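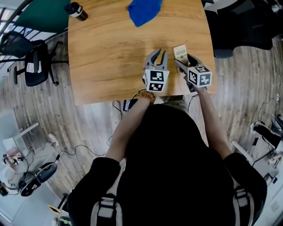

The robotics club at Vondandale has been meeting in the evenings since August, in a corner of a big shared office floor that goes quiet after five or so and never quite empties. You come up the stairs, you say hello to whoever is still working on the far side of the partition, and you find the club by following the cables. On the evening I visited, the whole business was taking place at one wooden table, with a gripper in each hand, a blue cloth lying crumpled on the far side and a small calculator standing up in the jaws on the right. I had come expecting wheels and sparks, I suppose, the sort of thing my brother used to build in our garage, and it took me a good while to understand that holding a calculator was the evening's work, and that people had been looking forward to it all week.

The club has 16 members, most of them in their second year, and they are getting ready for the Dradier Challenge, a student contest in which a two-armed robot has to tidy a table it has never seen before. The teams don't write out the robot's moves line by line. They do the tidying themselves, by hand, with grippers shaped like the ones the robot will wear, and the recordings are what the robot learns from. The white cubes with the black square patterns let the software work out where each gripper is and which way it's tipped. Everything after that is patience.

"My mother asked me what I do here, and I told her I pick things up and put them down," said Noelia Figueroa, who joined last spring after a friend dragged her along to a meeting. "She said I could do that at home!"

She has a point, Noelia's mother, but there is a knack to it. Your own fingers are forever making little corrections that you never notice, and with two jaws in place of a hand all of that goes away. I had a turn (they were very kind about it) and I spent what felt like half the evening chasing the cloth across the wood. You have to come at a thing slowly and squarely and then stop fussing with it once you've got it. Noelia told me the hardest part for her was learning to go at the pace of a machine, which meant unlearning twenty years of being in a hurry.

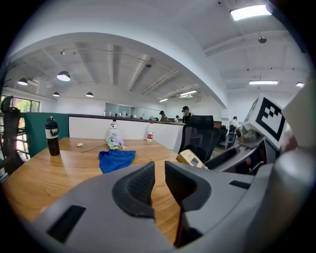

The view from one of the club's grippers, with the second reaching in from the right.

The team's target before the contest is 4,000 recordings, and when I visited they still had a long way to go. Naveen Srivastava keeps the tally on a sheet of graph paper, which he prefers to the spreadsheet everyone else wanted, and he will tell you at length why a bad recording is worse than none. If somebody bumps a bottle and then sets it right again without thinking, the robot may decide that bumping the bottle is part of the job. He threw out 27 recordings in a single night for that very reason, and there was, I'm told, some feeling about it – but he brought doughnuts the next time and the matter was dropped.

The grippers themselves are the club's third design. The first pair, which they called Bennani One for reasons that got longer each time I asked, had jaws so stiff that they flung a pencil clear over the partition. Khadija Ramadan redrew the jaws over winter break and has been fiddling with them ever since. She is the one to talk to if you care about padding, and after half an hour in her company I found that I cared about it quite a lot.
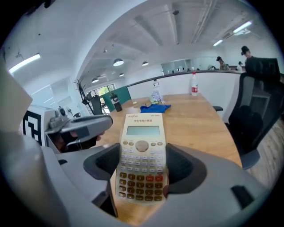 Khadija's great subject is grip, by which she means the difference between holding a thing and merely pinching it. A soft cloth will forgive you nearly anything, she says, and a bottle will forgive you a little, but something hard and flat with straight sides wants to twist the moment you get hold of it off-center. That is why she is so fond of the calculator as a practice piece. With the dark pads pressed against its two long sides, it sits upright with all its keys facing out, down to the two red ones for delete and clear, and you can tell right away if it's leaning. She had me look at it from the left and then from the right, and she was as pleased as if she had baked it.

Their adviser, Yolanda Ridgeway, taught shop for years before she came to Vondandale, and she runs the club the way I imagine she ran her shop, which is to say that she sits down nearby and lets people get on with it. She did step in once while I was there, to tell Ehab Morsy that he was holding his breath. He was, too. Ehab is the newest member and the youngest, and he has the steadiest hands of the lot, though he blushes when anyone mentions it. He's hoping to be chosen as one of the four who travel to the contest.

Amenex, a small parts supplier across town, is paying for the van and the motel. The contest table will be laid by the judges that morning, with 42 minutes on the clock for the whole round, and no team gets to see what's on it beforehand. I asked Yolanda whether that worried her. She thought it over for a while, watching the table, and said that she worried more about the van.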